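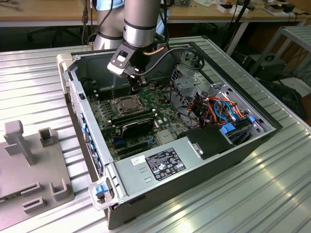
PC runs fine for 10 minutes, then the fan gets loud

My desktop is quiet when I turn it on. After 10 minutes or so of a game the fan goes to full speed and the CPU reads 70 C. I blew the dust out in January. Is 70 too hot?
Yolanda Mbeki

70 is normal in a game. The fan curve is probably too steep. Go into the BIOS, find the fan settings and set the CPU fan to stay at around 70 percent until the chip gets warmer. Also set the step-up delay to 3 seconds if your board has it, so short spikes don't set it off. If you ever take the cooler off, clean the old paste off both surfaces and put on new paste before it goes back.
Pouran Alipour

same thing here, got a bigger case and it stopped. no idea about the bios stuff
Ridden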